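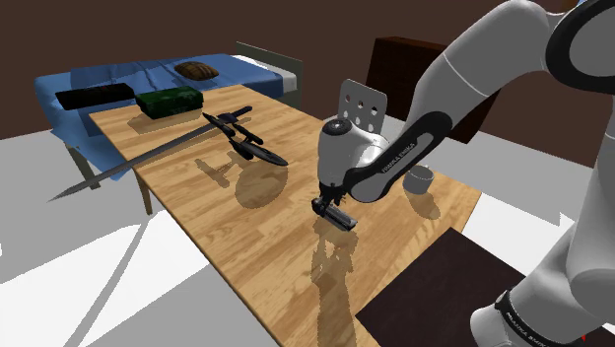 Last night I went to hear Bundgaard play in Flelundale, and I am still a little tired and very happy. I will write some notes here before I forget them.

The opening band was Stesance. I did not know them before. They are two people, one with a cello and one with an old organ, and they played for 30 minutes without speaking to us at all.

Then a long break. The line for drinks was slow and I missed the first song of Bundgaard, which my friend says was the new one. I am sorry about this!

They played 11 songs from the January record and only a few from the early ones. I hoped very much for "Veteck" and it came near the end, slower than on the record, with the drummer using brushes. The whole room sang the last part.

One complaint. The voice was too low in the sound for the first half. I stood on the left side, so maybe it was better in the middle. After the quiet song somebody fixed it.

I bought the record on vinyl, 44 dollars, more than I planned. The sleeve has all the words printed inside, and this helps me a lot, as I do not always catch the English when it is sung.

The last bus leaves Flelundale very early, so we walked to the station and ate cold fries on the platform.

If someone has the set list from June 27, 2024, please send it to me. I am missing the name of the second encore.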